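The strike at the Lagos docks began in November and lasted nine weeks. According to the union records, nearly 2,000 men stopped work on the first day, while the colonial office reported only 300.

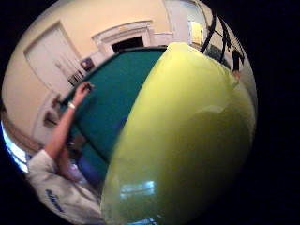

Figure 3. A yellow-green ball, with a teal-green surface behind it.

The difference between the two numbers is large, and we do not think it is an error of copying. The Gevham company counted only workers with a written contract – the daily labourers were left out. For this reason we use the union records in the next section, but we compare them with the letters of the Flulach mission wherever these exist.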